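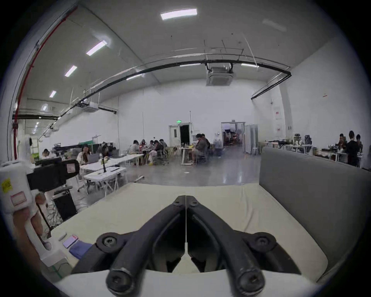
### 4.2 Joint maintenance on the hand-held gripper

The gripper in Figure 3 is the Wedik, the two-fingered tool used for all of the collection reported in this paper. Its arms turn on a small number of pivots, and each pivot is held by screws that can be reached from above without taking the tool apart. Two small hex-socket screws sit side by side at the top pivot. A larger round-headed screw marks the middle joint on each side, and the two large hex-socket bolts are at the ends of the arms nearest the operator. We name them the top, middle and end positions below.

The supplier's service note asks for every pivot to be tightened at the start of each working day. We followed it for the first part of the study and came to doubt it. The note gives no torque for the middle joints, does not say what fault the daily tightening prevents, and treats all three positions alike although they carry different loads. A schedule of this kind is easy to tick off. Whether it keeps the fingers aligned is a separate matter, and we could find no measurement in the note that bears on it.

We therefore kept a log. Each time the tool was picked up for a run, the operator closed the fingers with nothing between them and looked at the seam where they come together. In Figure 3 the fingers nearly meet along a thin vertical line, and we used that general appearance as the visual reference for a closed tool. If the seam looked wider at one end than the other, the operator wrote down the run number, put a driver on each position in turn and recorded which ones moved. Benjamín Retamal kept the log and Ilari Ahonen went through it afterward against the recordings.

The log covers 901 runs. An uneven seam was noted in 16 of them. In 15 of those the screw that moved was at a middle joint, and in the remaining one it was at the top pivot. The end bolts were never found to have moved. That would be a clean result if the check were a good one, and we are not sure that it is. Judging a seam by eye depends on who is looking and on the light, and a tool can be loose in the joints while the tips still close neatly. Ahonen found runs in the recordings where the fingers seemed to lag when opening although the seam had been passed as even. We have no count for these that we would defend, so none is given.

There is also the question of what the daily tightening did. During the period when the supplier's schedule was in force, uneven seams turned up as often in the afternoon as in the morning, which is hard to square with the idea that a morning turn of the driver protects the day's work. It is possible that repeated tightening made things worse by wearing the thread at the middle joints. We did not test that. A fair test would need several tools of the same age, and we had one.

The procedure we now use is shorter than the supplier's:

1. Close the fingers slowly and look at the seam from directly above.
2. Hold one arm still and try to rock the other sideways. Any play that can be felt counts as a fault, whatever the seam looks like.
3. If there is play, tighten the middle joints first, left and right by the same amount, then repeat step 2.
4. Leave the top pivot and the end bolts alone unless play remains after step 3.
5. Open and close the tool over its full travel and check that neither arm rubs on the white base plate or in the recess behind the fingers.

Step 5 was added late. An over-tightened joint gives a pleasing, firm feel in the hand and a sluggish finger in the data, and operators tended to prefer the firm feel. Retamal argued for a torque driver, and the lab bought one from Honkanen in November, but its lowest setting proved too coarse for the small screws at the top pivot. It is used on the end bolts only, where the log suggests there was little to fix.

The supplier quotes a life of 2,000 closing cycles between full strip-downs. We have not adopted this figure. The tool does not count its own cycles, and a count taken from the recordings would miss every idle squeeze an operator makes while waiting for a task to be reset. Strip-downs were done when step 2 failed twice within one working day, a rule with no stronger basis than our own convenience.

Readers who want to apply the procedure to another gripper should be careful. The order in step 3 follows from where the faults appeared on a single tool, used mostly on light objects, and a second site at Tundulia that tried it on a heavier model reported loose end bolts within its first week. We take that as a reason to keep a log before settling on a schedule. The log sheet and the marked-up service note are included with the Jundero supplementary files.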